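Brolton sets aside budget for server assembly cells, orders open in January

2021-10-28

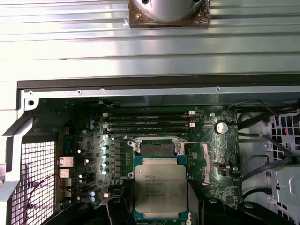

What is being bought

Brolton is to buy four robot cells for its server rebuild line, the firm said today. First two go to the Pristex site, other two to follow once the floor is re-laid. Supplier is Pirnico. Grippers and fingers from Hájek, on a separate order.

Work covered by the tender: processor placement on Xeon E5 class boards, memory, coin cells. Cabling stays with the bench staff for now.

Why now

Lead times mostly. Pirnico is quoting 26 weeks on arms and the price holds for 30 days only, so the board signed off early. Spare fingers were nearly left out of the first budget and have been put back in, nine sets.

"We costed the arms and forgot everything round them," said Ming-te Leung, head of equipment planning. "Fixtures, guarding, training, the lot. The socket work is fiddly and a bent pin costs us a board, so there is money in their for scrap too."

Sites planning a simular purchase can ask for the costing sheet, which lists fixtures and service cover line by line. Prices taken out.

Next steps

Purchase orders go out in January. Acceptance trials at Pristex after that, dates to be agreed with Pirnico. Service contract still being talked over, either yearly or per call-out.

Press contact: Brolton equipment planning office, via the main switchboard.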